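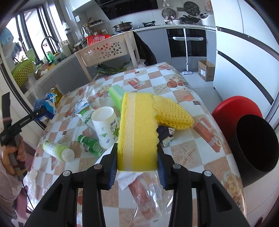
Table before sorting. Yellow sponge is the one I'm asking about.

Best way to clear a table of sponges, tubes and little packets?
posted by sarkberg_kitchen, Apr 13, 2022

OK quick one, people coming over tonight. Our long table (checkered cover, starfish and roses on it, came with the rental) has turned into the place where everything lands. Right now there's a big yellow sponge, a light green one with a scalloped edge, one of those foam nets that go around fruit, a paper cup, a couple tubes, a bottle lying on its side, some small packets. Plus a wrinkled sheet of clear plastic.

Two things. Where do you keep sponges so they dont live on the table? And the yellow one has a rough strip down one side — is that ok on a shiny table cover or will it scratch? I've got a 300 ml spray bottle of Zimora cleaner and not much else. No drawers free. Budget is basically zero.

wavano_fan
Trash first, always. Plastic sheet, foam net, any packet that's empty. Half your pile gone in a minute. Then tubes and the bottle go in one container, caps checked, standing up if they'll stand. Any old food tub works, I use a 400 g yogurt one.

Sponges: not in with the tubes. They need air. Wire rack by the sink or just on edge against the backsplash. Squeeze out well first.

Rough side — keep it off the cover. Those glossy ones go dull if you scrub, and the print goes after that. Soft face only, warm water, drop of dish soap, wipe with the pattern up to the edges and dry with a cloth. I ruined one in my last place, big cloudy patch right where I ate breakfast every day.

Spray is fine I guess but try a corner. Don't know that brand.

SinkSide19
just buy an organizer, the Wavano ones are good

tidy_by_the_door
Above is fine if you have money, poster said zero.

Adding to the first reply. Keep the foam net if you buy pears or anything that bruises, otherwise out. Stuff it in a vase before you move, also good. Paper cup can hold the tubes for tonight if it's clean and dry inside, but it'll tip over once you put the heavier ones in so put those in first, caps down.

Packets — look at both sides before you toss, I threw out a full one of dishwasher salt once. Full ones go together in a zip bag, tape the bag inside a cabinet door. No drawer needed.

And give each sponge a job. Mine: yellow for pans, green for the table, never swapped. Cut a corner off one if they're the same color.

sarkberg_kitchen
thanks!! doing the trash part now. Green one gets table duty then. Will test the spray on the corner under the roses and post back if it goes cloudy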